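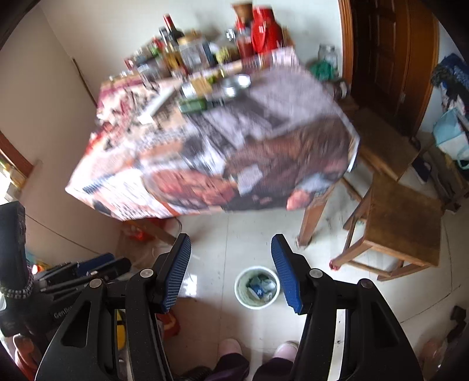
Our project started with a simple question: why does the table in a small shared kitchen fill up again so soon after somebody clears it? We spent the spring term on it for our household design course, and we picked a table that really earns the attention. It has a cloth printed like newspaper or magazine pages, with food photos in among the columns of text, and on top of that busy print stands a whole crowd of bottles, jars and containers. There's a tall red thermos at the back, a dark wine bottle off toward the left with smaller condiment bottles gathered by it, and a round silver tin up near the front. The round white wastebasket on the tiles became part of the study too, as you'll read further down.

The apartment is in the Memodberg building, a short walk from campus, and the people who live there were wonderfully patient with us. We called the project Jollo, which was the name on our shared folder before we had any idea what it would be about, and it stuck.

What we did

In March we took everything off the table and wrote it all down. The list came to 122 items! That included twist ties, three bottle openers and a stack of takeout menus, so it sounds worse than it was, but we'd guessed half that number and were thrilled to be so wrong. Then we put every item back where we'd found it and asked the household to live as usual.

For the next 24 days they kept a tally sheet on the refrigerator door. Each time somebody picked something up from the table to use it, they made a mark next to its name. By the end we had 319 marks. We know some uses were missed (breakfast on school days is a blur in any home), but the pattern was so strong that a few missing marks wouldn't change it.

What we found

A small group of things did nearly all the work. The thermos led by a mile, followed by salt, cooking oil and a jar of instant coffee. Most of the sauces were touched once or never. A few had duplicates, bought when the first bottle was hidden behind taller ones, and this was our favorite finding, as it gave us something to design for. Tall things at the edge hide short things in the middle, and hidden things get bought again.

The trash surprised us too. Small wrappers and crumpled paper had a way of sitting on the table until the wastebasket was moved close to it. After that they went straight in, with no reminders from anyone. We hadn't planned to test this and we don't have proper numbers for it, only the household's word and ours.

The tray

We built a stepped tray, which we named Zupan, from scrap board in the campus workshop. It has three levels, with the low one in front, and takes up about a quarter of the tabletop. Our first version tipped forward when the back row was empty. The second has a wider foot and a lip along each step, and it's been solid. Materials stayed under our limit of 100 dollars, mostly thanks to the scrap bin, and the biggest cost was the food-safe finish.

We also tried a turntable, the Hukero, and we loved making it! It worked beautifully with jars and terribly with anything tall and thin. Two oil bottles went over on the first evening, so it now holds spices on a shelf.

What we'd change

One table in one home is a tiny study. We'd like to repeat it with a bigger family and with a kitchen that has more cabinet space. We'd also run the tally for longer after the tray went in, as our second round was short and fell partly over a break. And we'd ask people what they like having out. Several things hardly ever got used but were missed as soon as we put them away, and our tally sheet had no column for that.

The tray is still in the apartment. We've left the drawings and the blank tally sheet in the course folder for any group that wants to pick this up next year.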